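Lakel Household Cloths: read me first

Welcome, and thank you for taking an interest in what must be one of the least glamorous collections going. Lakel is a set of recordings and notes about ordinary household cloths being laid out, wiped with, bunched up, shaken, folded and put away. If you have come looking for towels, tea towels, dusters, flannels or napkins, you are in the right place. If you were hoping for clothing, I'm afraid there is none, although Orkent (our sister collection) has shirts and a good many socks.

I'm Ott Navickas and I look after the cloths, the written notes and most of the correspondence. I began keeping the notes in November on the backs of delivery slips, and this file is my attempt to get them into an order that somebody else can follow. Last revised 7th January.

What is in the collection

There are 200 sessions at present. Each session is one sitting at one table with a small group of cloths, and it has a folder of its own containing the recording, a handful of stills and a plain text note called notes.txt. The note says which cloths were out, what the task was and anything that struck the person writing it. Some notes are a single line and some go on for a page (those are mine, sorry).

The cloths themselves come to 70, and every one has a short name that stays with it for life. We tried numbers to begin with and kept muddling them up, so now it is "grey hand towel, soft" or "white cloth, thin, frayed corner", which takes longer to type but saves a great deal of squinting. When a cloth wears out it keeps its name in the list with the word "retired" after it. Please don't give a retired name to a new cloth, however alike they look.

The tasks

We sorted the sessions into a few simple kinds of work:

Spread: a cloth starts bunched and should end up flat on the table, or on top of another cloth.
Fold: halves, quarters or thirds, as given in the note.
Wipe: one cloth is used on the table or on something standing on it.
Gather: a flat cloth is picked up into a bundle.
Put away: folded cloths go into a drawer, a basket or a stack.

Quite a few sessions have two cloths out together, one lying flat and the other being handled over it. I'm fond of these. At home you very seldom have one towel on a perfectly bare surface, and a cloth behaves rather differently when it is resting on another one: it drags, it catches, and it sometimes takes its neighbour along for the ride. A smooth table forgives you a lot that a towel won't.
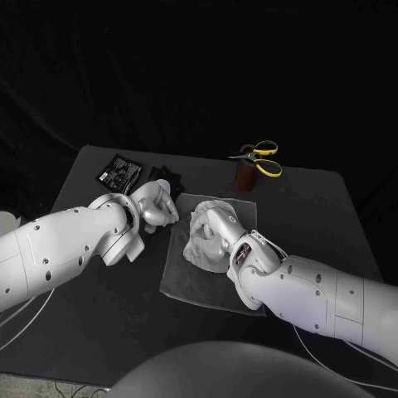

Dark cloths on dark tables deserve a warning of their own. Grey on grey is common here and the edges can be hard to pick out, particularly towards the corners, where a soft towel tends to lie very thin. If you are marking outlines, do take your time over these and use the "edge unsure" tag as often as you like. I would much sooner have an honest "unsure" than a beautifully neat line drawn in the wrong place. White cloths bring the opposite trouble. Their edges are plain enough against the table, but once bunched up the folds run into one another, and two people will seldom agree on where one fold stops and the next begins. We ask only for the outer outline of a bunched cloth, and leave the folds alone.

Other things on the table

Packets and odds and ends were left where they were if they weren't in the way. We talked about clearing every table down to nothing and decided against it, as most of us fold our washing among the post and the shopping. Anything that isn't a cloth goes under "other" in the note, with a word or two to say what sort of thing it is. You needn't read the printing on a packet, and "flat packet, dark" will do nicely.

How the cloths are looked after

This part matters more than you might expect, so please bear with me. A new towel is slippery and rather stiff from whatever the shop puts on it, and it takes a few washes to settle down. All our cloths are washed before their first session, without softener, and dried on a line indoors. They aren't ironed. We did iron the napkins for the first 16 sessions, and you will see that they fold far more crisply there than they do later on. Those sessions carry the tag "ironed" and I would suggest keeping them apart if crispness makes any difference to your work.

After every 20 sessions the whole lot goes through the wash again, used or not. Cloths from wipe sessions are washed sooner. The wash dates live in laundry.txt, which Hakim (our cupboard and drawer set) also borrows from, so you will find a few entries there for shelf liners. Skip over them.

Words we use

Bunched means gathered up with no fold made on purpose. Folded means that at least one fold was meant. Flat means lying open, and small wrinkles are allowed. Draped means hanging over something, even if that something is only another cloth or the edge of the table. A cloth can be bunched at one end and draped at the other, and in that case please write both.

"Towel" is for anything with a pile or a soft, thick surface. "Cloth" covers the rest. I know that a tea towel ought to be a towel by rights, and I have had letters about it, but it is filed under cloth and there it will stay until the next large tidy-up.

Known faults

Some of the early notes call the same thing "cloth" and "rag" in the space of two lines. The two thinnest white cloths were swapped in the list for a while, and although I have put right what I could find, I wouldn't swear to all of it. The folder for the guest towels has no laundry entries. Thirds are sometimes noted as quarters, usually where the cloth was long and narrow to start with.

Using it and sending corrections

The collection is free to use for study and teaching. If you pass it on, please keep this file and laundry.txt with it, and give the name as "Lakel Household Cloths, Starkon". Corrections are very welcome, however small. Send the folder name, the short name of the cloth and what you believe it ought to say, and I will look at the session again and write back. I answer everything in the end, though I can be slow when the washing is on.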